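I've folded a lot of jumpers this winter, and very few of them with my own hands. The Jindis project lent me a squeeze-handled gripper and a simple brief: go home, tidy up the way you normally would, and let the camera on the tool record every grab. No robot in the house, no lab coat. The learning happens later, when a policy trained on the recordings gets loaded onto an arm.

Their first result is what hooked me. With 889 demonstrations from 26 homes, the arm got hold of a garment it had never met in almost 400 trials out of a planned set that ran well beyond that. Towels went beautifully (of course they did, they're rectangles). Knitwear was the grump of the bunch – it stretches, it snags, and its edges curl over just where you want a clean pinch.

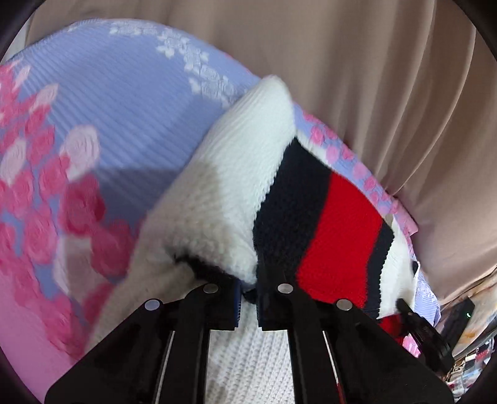 Donati reckons knits are where the method earns its keep, and that a clumsy grab followed by a second go teaches the policy more than ten perfect ones. Brerkari isn't so sure, and would like the fumbles labelled separately before anybody trains on them.

I'm with Donati, mostly because my fumbles are so plentiful! You learn to slow down, come in low and close the fingers on the fold, and by July I was doing it without thinking. My favourite finding is a small one: recordings made in ordinary cluttered bedrooms helped more than the same number made at a bare bench. The team is now trying sleeves, and I've been asked to hang on to the gripper for another 10 weeks.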